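Speaker notes: Moving office computers to the new operating system
Visanell internal training, November 12, 2022
14 shares | 3 comments

Opening. Welcome the audience and state the purpose of the session: to explain how the remaining computers at the Gornby and Cekatmont offices will be upgraded, and what each department is asked to do beforehand.

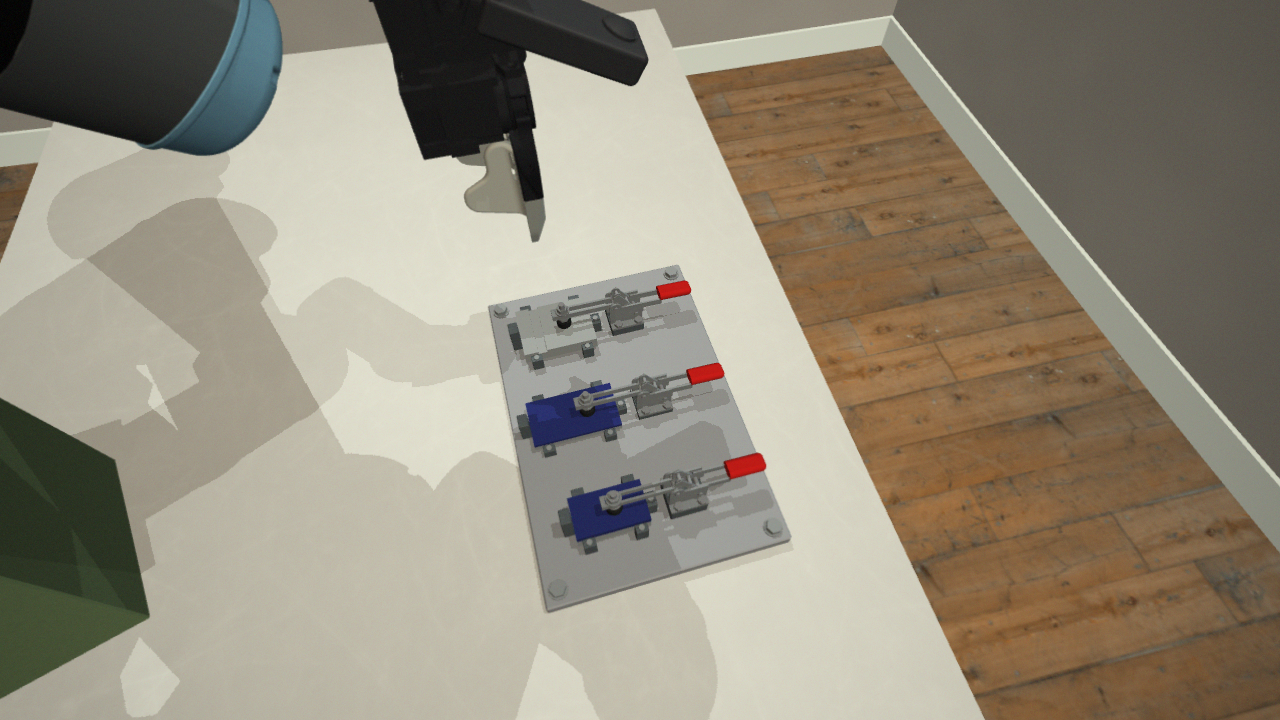
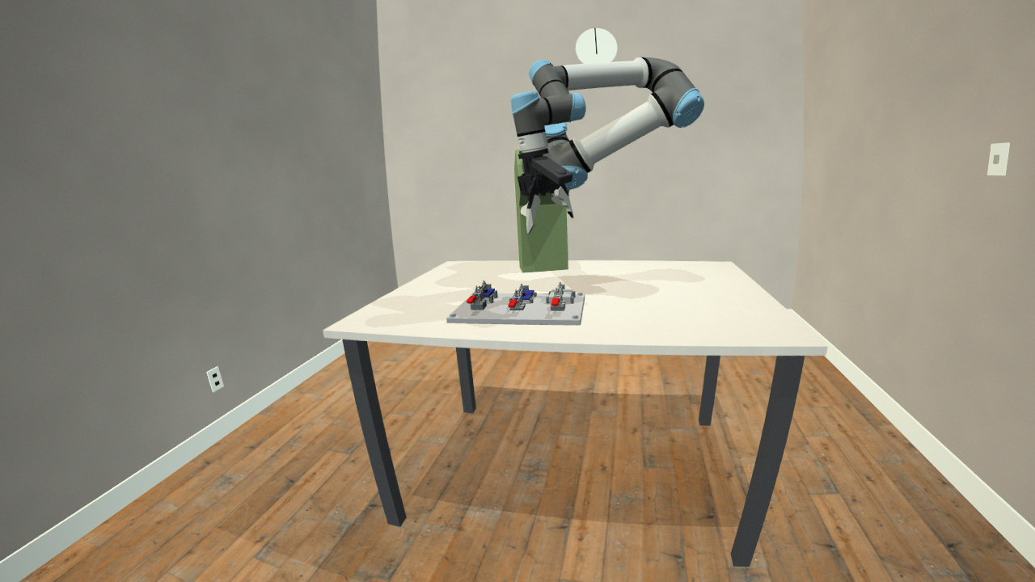

Computer-rendered views: clamps on a mounting plate, first; robotic arm at a table, second.

Slide 2. Scope. The upgrade covers 1,555 desktop and laptop computers. Machines bought before the current service contract will be checked one by one. Please do not promise a date for these.

Slide 3. Before the upgrade. Staff must save their files to the network drive and sign out at the end of the day. Each computer needs at least 20 gigabytes of free disk space. If the check fails, the installer stops and leaves the existing system in place. Pause here for questions about disk space.

Slide 4. Installation media. Only the copy issued by the Visanell service desk may be used. Copies downloaded from other websites are not permitted, even where the version number is the same. Departments without a fast connection may request a USB drive.

Slide 5. After the upgrade. The first sign-in may take up to 10 minutes. Printers should reappear on their own. The Pawłowska accounting package must be opened once by an administrator before others can use it; refer finance staff to the printed handout.

Slide 6. Going back. The previous system can be restored by the service desk for 20 days. After that period the old files are removed.

Closing. Repeat the service desk extension and take questions. Handouts are by the door.

3 comments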